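Grelteck shows that household robots can learn kitchen jobs from fewer, better demonstrations

Zorneldale, December 25, 2025 – Grelteck is very pleased indeed to share the results of a study, carried out with our good friends at Hinik, into how two-armed robots learn the sort of everyday kitchen jobs most of us do half asleep.

The method, which the team has named Cifuentes, asks a person to guide both arms through a task while small cameras at the wrists record what each gripper is approaching. The software then sorts through the recordings and sets aside those in which the arms hesitated or got in each other's way. Starting with 4,000 recorded demonstrations, the team kept 3,000 for training, and the robot trained on the smaller set did better at picking up and placing household objects than the one that had learned from everything.

"We had always assumed that more was better, and I must say I argued for it rather loudly," said Fasil Abera, who led the work at Grelteck. "It has been a real pleasure to be wrong, and to watch the arms move so much more calmly around handles and lids – those were the parts that gave us the most trouble back in July."

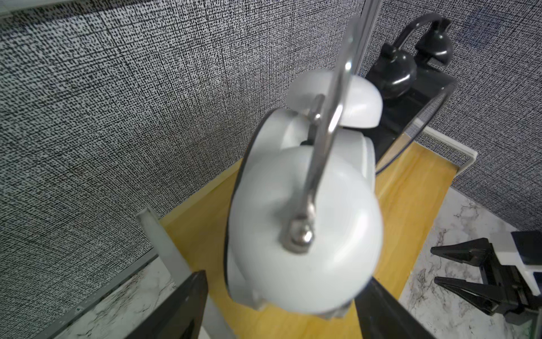
Wrist camera view of a white kettle on a wooden board, with the second gripper to the right.

Grelteck and Hinik will now try the method on longer jobs, such as laying out a full breakfast, and would be delighted to hear from research groups who would like to compare notes. Enquiries are warmly welcomed by the Grelteck press office in Zorneldale.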